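Ticket: Follower lags leader on left side during cloth folding demos
Project: Sindelley
Opened by: Bahman Jalali
Assigned to: Ardalan Farahani
Opened: Jul 10, 2021
Status: Closed, one follow-up open

Bahman Jalali wrote:

Left follower is trailing the left leader when I teleoperate the cloth task. Right pair is fine. It shows up most at the wrist. I close the leader grip on the corner of the cloth and start to lift, and the follower is still closing when the lift begins, so the corner slips out. Out of 40 demos I had to throw away 8 for this. The ones I kept have a pause in them where I was waiting for the gripper, and I don't want the policy learning to wait.

What I tried already:
Restarted the teleop node on both sides.
Swapped the left and right leaders. The lag stayed with the left follower.
Reran joint calibration on the left arm. No change.
Lowered the speed scaling. Slips less, but the lag is still there in the log.

Ardalan Farahani wrote:

Thanks, swapping the leaders saves me some time. Can you send the joint log for one bad demo and one good one? Also tell me which config you launched with. There are two on that machine, the Irkach one and the older Rondonuwu one, and they set different loop rates for the arms.

Bahman Jalali wrote:

Launched with Irkach. Logs are in the ticket folder, demo 3 is bad and demo 6 is good. In the bad one the leader and follower curves for the wrist joints have the same shape, just shifted. Shoulder and elbow are close to on top of each other. 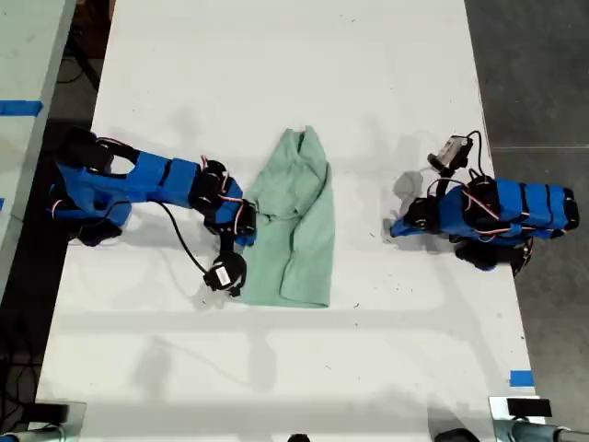 Ardalan Farahani wrote:

The shift in demo 3 is not constant, which rules out a plain loop rate problem. It grows whenever the left wrist camera is streaming at full resolution and drops when the stream stalls. The two wrist cameras are different units. On the left it is the round module hanging under the wrist, with its cable curving back toward the base, and on the right it is the small rectangular one on the short mount above the gripper. The round one sends much larger frames with the Irkach defaults. My guess is that it shares a USB hub with the left servo bus and the bus packets are waiting behind the video. Reads go out base to gripper, so a late read hurts the wrist joints most.

Please do these in order and run a few folds after each one:
1. Turn off the left wrist camera in the config and teleoperate without it.
2. Turn it back on and move its plug to a port directly on the PC. Leave the servo adapter on the hub.
3. Put the servo adapter directly on the PC as well.

Don't record to the main dataset while you do this. Use the scratch folder.

Bahman Jalali wrote:

Step 1: lag gone. Grip closes with my hand.
Step 2: lag gone with the camera on. Wrist curves line up in the log.
Step 3: no difference from step 2 that I can see. Left it that way.

I folded the green cloth end to end with no slips, both arms. The second fold is still hard to do by hand, but that is me and not the arm.

Ardalan Farahani wrote:

Good. Keep both plugs on the PC and label the ports – the Ovusmont machine has the same hub and I expect the same fault there. I changed the Irkach config so it prints a warning when a servo read comes back late. Before this you only found out from the logs.

On the demos you kept: trim the ones with a short pause before the lift and re-record the rest. Don't mix them in untrimmed.

Bahman Jalali wrote:

Ports labeled. Trimming today, will re-record after that. OK to close.

Ardalan Farahani wrote:

Closing. Follow-up for the Ovusmont hub is open under my name.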